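Heltden transfer station changes weight rules for mixed scrap loads

The Heltden transfer station will begin weighing mixed scrap on a per-bin basis in December, replacing the per-vehicle charge that has applied since the site opened. The change affects small contractors, repair shops and residents who bring in metal, cable and small appliances in the same load.

Under the current system a vehicle is weighed on the way in and again on the way out, and the difference is billed at a single rate. Station manager Nyokabi Owino said the method worked when most loads held one material. It works less well for mixed loads, where clean steel and low-value residue are priced the same.

"A shop that sorts its scrap has been paying the same as a shop that throws everything in together," Owino said. "The scale at the gate has no way to tell them apart."

From December, mixed loads will be tipped into numbered steel bins inside the receiving hall. Each bin is weighed on a floor scale supplied by Lirkine, and the weight is recorded against the customer account before the contents move on to sorting. Loads with a single material will continue to use the gate scale and will see no change in price.

The new schedule has three rates. Clean ferrous metal is accepted free of charge. Mixed metal with up to 7 percent other material by weight is billed at 55 per metric ton. Anything above that limit is treated as residue and billed at 283 per metric ton, the same rate already applied to bulky waste. The minimum charge per visit stays at 6.

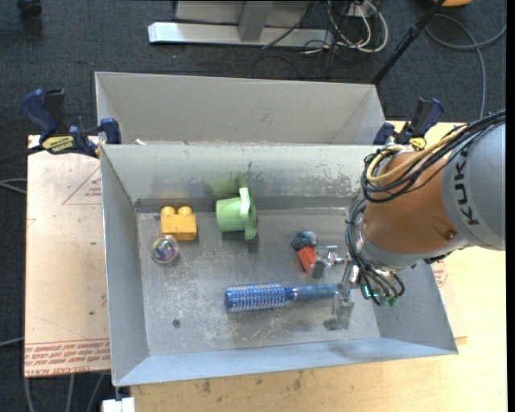

What happens if a load is just over the limit?

The customer can take back the non-metal part and have the bin weighed again, once, at no extra cost. The second weight is final. Material that has been taken back has to leave the site in the same vehicle, and it may not be placed in the household containers by the exit.

Owino said the limit was set after a trial in the spring, in which loads from regular account holders were weighed both ways. Nearly 283 loads were included. Most repair shops came in under the limit without changing how they worked. Demolition loads did not, mainly on account of wood and plaster still attached to brackets and pipe.

The Bruller industrial park, which sends more mixed scrap to Heltden than any other single address, has asked for a later start. Tenants there share a collection point, and under the new rules the whole bin is billed to one account. The park management wants until the end of winter to separate its collections by tenant. The station has not yet replied to the request in writing – Owino said only that it was being looked at together with two similar ones.

Some items are not accepted in mixed loads at all. These are sealed gas cylinders, loose batteries, fluorescent tubes and any container that still holds liquid. They must be handed in separately at the hazardous goods counter, where the present fees apply. A load found to contain one of them will be set aside until the item is removed, and the customer will be billed for the handling time.

Cable may still be included in mixed loads, but the station recommends bringing it separately. Insulated copper delivered on its own is credited to the account at the monthly rate posted at the gate. The same cable in a mixed bin earns no credit, and the insulation counts toward the limit for other material.

Haulers coming in by the Trình access road should note that the left lane at the gate will be reserved for single-material loads. Mixed loads use the right lane and stop at the hall door, where a bin number is issued on paper. The number is needed again at the payment window. Vehicles over 6 meters long cannot turn inside the hall and must reverse in.

Opening hours are unchanged, with the last mixed load admitted at 3:30 p.m. to leave time for weighing. Account holders will receive the full rate sheet with their next invoice, and printed copies are available at the payment window. Customers without an account can pay by card on the day. Cash is no longer taken for mixed loads.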